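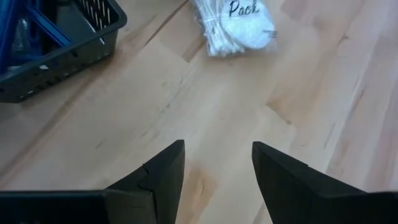
How Do You Teach a Robot to Tidy a Table?

By Isauro Mendoza

When you were very small, somebody showed you how to hold a spoon. Probably they put the spoon in your hand, closed their own hand over yours, and moved both hands together to your mouth. You did not read a book about spoons first. You felt the movement, and after many messy lunches you could do it alone.

Many robots learn in a similar way. A person shows them the job, the robot keeps a record of it, and later the robot tries to do the job without the person. I work with robots in a small workshop in Traltville, and in this page I want to explain to you how the showing is done.

The robot's point of view

The picture at the start is what a robot arm sees when it looks down at a wooden table. The camera is small and it sits near the robot's hand. When the hand goes left, the picture goes left too. When the hand goes down, the table becomes bigger and bigger.

Look at the bottom of the picture. The two black shapes are the robot's fingers. It has only two of them, and between them there is a gap. The part with the fingers is called a gripper. To take something, the robot must bring the gap over the thing and then close the fingers. It sounds easy, but try it yourself with two pencils held like chopsticks, and pick up an eraser. Now try to do it while you look through a paper tube. You will understand quickly why the robot needs lessons.

At the top you find a clear plastic bag with cotton swabs and round cotton pads. In the corner there is a black basket with some blue things inside. For you it takes one second to say "the bag could go in the basket." For the robot these are only colored dots, many thousands of them. It does not know that a bag is one thing and the table is another thing. It also does not know which dark line is a crack and which is only the pattern of the wood.

Why not just write the instructions?

This is a good question, and children ask it to me often. A computer follows instructions, so why do we not write: "Go forward, go down, close the fingers, go up, go to the basket, open the fingers"?

We can do this. In a car factory it works very well, because the same metal door arrives in the same place every time. The robot can almost close its eyes.

But a table at home is different. Today the bag is on the left, tomorrow it is on the right and upside down. A plastic bag is also soft. If you squeeze it in the middle it bends, and if you take it by the corner it hangs and swings. The film is shiny, so the light makes little white spots on it that move when the camera moves. To write an instruction for each possible case, you would need to write for your whole life.

It is easier to show.

The first way: by hand

The first way of showing is to hold the robot and move it. The motors are set to be soft, so that the arm feels light and does not fight against you. You take it near the wrist and you guide it: over to the bag, down, close, up, across. The arm feels its own joints turning, the same as you feel your elbow bend even in the dark. It writes down the position of every joint, many times in each second.

This way is nice for beginners. You feel immediately if the arm cannot reach something, because it stops. You also feel if you push too hard on the table.

It has a problem also. Your own hands and sleeves can come in front of the camera. Later, when the robot works alone, there are no hands and no sleeves, and the view is not the same as in the lesson. So the teacher must learn to stand to the side and hold the arm from behind, which is tiring for the back.

The second way: by remote control

The second way is to control the robot from some distance. There are several tools for this. Some teachers use a handle with buttons, a little like for a video game. Some use a second arm, smaller and lighter, that is a copy of the first one. You move the small arm and the big arm does the same movement at the same moment. If you squeeze the handle of the small arm, the fingers of the big arm close.

The people who do this job are called operators. A good operator moves slowly and looks at the camera picture very much, even if the table is near enough to look at directly. There is a reason. The robot will have only its cameras. If the operator uses information that the robot cannot see, then the lesson has a hole in it. Imagine that your teacher solves a math problem on the board, but one number is written on a paper in her pocket. You could copy everything and still not understand.

The hard thing in remote control is the feeling. With your own fingers you know when the plastic starts to slip. With a simple handle you feel nothing, and you have to guess it with your eyes. New operators often squeeze too much. Then after a few days they discover the small signs: the film makes wrinkles, the shadow under the bag changes its shape, the bag begins to lift on one side.

One lesson is not enough

If you show the robot only one time, it learns only that one time. It knows how to take this bag from this spot. Move the bag by the width of your hand, and the fingers can close on air.

So we show it again, and we change something each time. We turn the bag. We push the basket to another corner. We switch on a lamp, or we open the curtain. In our workshop a simple task gets 200 showings before we let the robot try. One operator can do 52 of them in a morning if everything goes well, and then the eyes need a rest.

Each showing has a name. We call it a demonstration, and it has two parts that belong together:

What the robot saw (the pictures from the camera).

What the arm did (the positions of the joints and the fingers).

A computer program then goes through all the demonstrations. It searches for the connection between the two parts. When the picture looks like this, the arm moves like that. In the beginning its guesses are terrible. It compares every guess with what the operator did, corrects itself a little, and makes a new guess. It repeats this for hours, sometimes for the whole night. Nobody needs to sit beside it.

Mistakes are useful too

You may think that an operator must always be perfect. I thought this also when I started. I deleted every demonstration in which my hand was shaking or I missed the bag.

My first robot from that time could do the job beautifully, but only if nothing went wrong. When the fingers missed the bag by a little, the robot did not know what to do next, because in all my lessons I had never missed. It closed the empty fingers, traveled to the basket with great care, and put down nothing.

Now I keep some of the misses, if there is a good repair after them. The fingers miss, they open, they go back up, they look again, they try a second time. From these lessons the robot learns how to recover. Of course there are demonstrations that I still throw away – for example when I fall asleep on the handle.

The first try alone

We do the first tries on Wednesday, because the workshop is quiet then. The operator takes the hands away from the controls but stays near the red stop button. This button is big and it turns the motors off. Everybody who works with a robot arm must know where it is before anything else.

The robot looks through its camera. The program makes its guess, the arm moves a short distance, the camera gives a new picture, and the program guesses again. The movement is a little strange in the beginning. Sometimes the arm waits above the bag like a person who forgot why he came into the kitchen.

If it fails, we look at where it failed. Perhaps the bag was too near the edge and we never showed this. Then we make more demonstrations with the bag near the edge, and the program learns again.

Try it at home: be the robot

You need 4 things: a scarf to cover the eyes, a box or basket, a small bag with something soft inside, and a friend. You do not need any electricity.

1. Put the box and the bag on a table.

2. One person is the robot. Cover the robot's eyes with the scarf. The robot may use only the thumb and one finger.

3. The other person is the teacher. In the first round, the teacher holds the robot's wrist and guides it to the bag and then to the box. No talking. Do this 3 times.

4. In the second round, the teacher lets go and stands back. The robot tries to repeat the movement alone.

5. In the third round, the teacher guides only with words: left, right, forward, down, close, open.

6. Now move the bag to a new place, and let the robot try the old movement without help.

Talk together about which round was the easiest. Then change places.

Words to remember

Gripper: the hand of a robot. It can have two fingers, or more, or a suction cup.

Joint: a place where the arm can bend or turn, like your elbow.

Operator: the person who controls the robot during the lesson.

Demonstration: one complete showing of the task, with the pictures and the movements.

Remote control: moving a machine without touching it.

If your class has a question about robots, your teacher can send it to me at the workshop before the end of June. I answer all of them, but please be patient – I write slowly in English.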